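Chapter 8
Keeping Time in a Small Workshop

8.1 Why a working day gets lost

A person who opens a small workshop usually knows the craft very well. She can make a chair, mend a coat or rebuild an old radio, and her first customers are satisfied. What she has often not learned is how to see where the hours go. In the previous chapter we calculated the cost of materials, and that was the easy part, for materials come with a bill. Hours come without one.

Let us take the case of Studina, a repair shop on the ground floor of a former bakery in the town of Flendley. In its first year the shop accepted every job that came through the door. The work was good and the shelves were full, but at the end of July the owners found that they had earned less than in April, when they had half as many orders. They had not become slower. The time was spent on small things between the jobs: looking for a part, answering the telephone, explaining the same price again, cleaning the table for the next piece of work.

We will call this time "between-time". It belongs to no order and so it is not written on any invoice, but the rent and the light must be paid for it all the same.
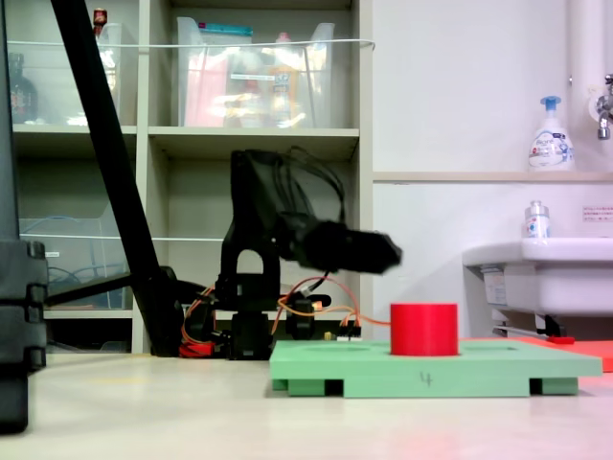 The first step in controlling between-time is to write it down. Many owners do not like this step, as they feel they are being watched, even when they are the only person in the shop. A simple sheet of paper is enough. On the left side one writes the hour, and on the right side what was done, in two or three words. It should be filled in during the day and not in the evening, because in the evening we remember the large jobs and forget the small ones.

Studina kept such a sheet for 2 weeks. During this period the shop recorded 95 working hours, and the owners were surprised by how many of them could not be connected to any customer. They made two changes. The telephone was answered only before ten in the morning and after three in the afternoon, and parts were ordered once a week from one supplier, Foster, instead of from several. Neither change cost money.

8.2 The price of an hour

When the hours are known, we can give them a price. Suppose that the fixed costs of a workshop are 300 dollars for one week. If all the hours of the week could be sold, the calculation would be simple – divide the costs by the hours and add the wage. But only the sold hours bring in money, so the fixed costs must be divided by these hours alone. The result is always higher, and beginners often refuse to believe it.

The joinery Ruotsalainen, which we will meet again in Section 8.4, made this mistake for several years. Its prices were calculated on a full week, and each quiet week had to be paid for from the owner's savings.

Before you continue, prepare a sheet like the one described in Section 8.1 and use it for one full day of your own work or study. You will need it for the calculations in the next section.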